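The Short Film Program I Almost Skipped

2/17/20 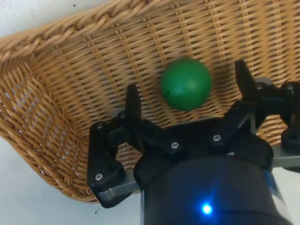

Getting there

So I finally did it. After years of saying "next January, for sure," I went to the Praturthorpe animation weekend, and I have been boring everyone I know with it ever since. Now it's your turn!

It's a small festival. The main theater seats 120 people and the second room is a converted gym with folding chairs and a heater that clanks during the quiet parts. I drove up the night before, ate a gas station sandwich in bed and read the program cover to cover (twice, because the first time I missed that the student block had moved to the morning).

The feature everybody came for

Most of the crowd was there for Nondance, the hand-drawn feature about a ballroom that gets turned into a parking garage. I liked it. I didn't love it. The first half hour is gorgeous, all those loose pencil lines that never quite close, and there's a long waltz with no music where you only hear shoes. Then the plot shows up and everyone starts explaining their feelings to each other in stairwells. My friend on the drive home thought the stairwells were the best part, so take my grumbling with a grain of salt.

The one I keep thinking about

I nearly skipped the Saturday-style matinee block of shorts to get pancakes. So glad I didn't, because the fourth film in it was Lukáč, and wow. It's a puppet film, maybe ten minutes long, about an old man who repairs clocks for a town that has stopped caring what time it is. There's no dialogue at all. The puppet barely has a face — two dents and a nose — and I was still wiping my eyes at the end.

Aurel Dinu, who animated it pretty much alone, did a Q&A afterward in the gym. He told us the scene where the old man buttons his coat took 1,626 separate photographs, and that he threw out the first version of it because the left sleeve looked "too confident." I wrote that down. He also said he never storyboards hands. He works them out on the set, with the puppet in front of him, and sometimes loses a whole day to a thumb. Someone asked about computers and he shrugged and said he uses one for email.

I wanted to ask about the sound (the ticking drops out about halfway through and I still can't decide exactly when) but the heater started up and they moved us along.

A quick word on Trendum

Trendum is the late-night series they ran in three parts, a sort of neon office comedy done in cutout. Very loud, very fast. I laughed a lot at part one and was checking my phone by part three. The opening credits are fantastic, though, and I'd watch a whole hour of just those.

If you're thinking of going

Book a room early, bring a sweater for the gym, and don't trust the lunch break on the schedule — it was cut short both days I was there. The shorts blocks don't sell out, so you can buy those at the door. They're also where all the good stuff was this year, at least for me.

I'm trying to find out if Lukáč is going to be online anywhere. If you hear anything, leave me a comment!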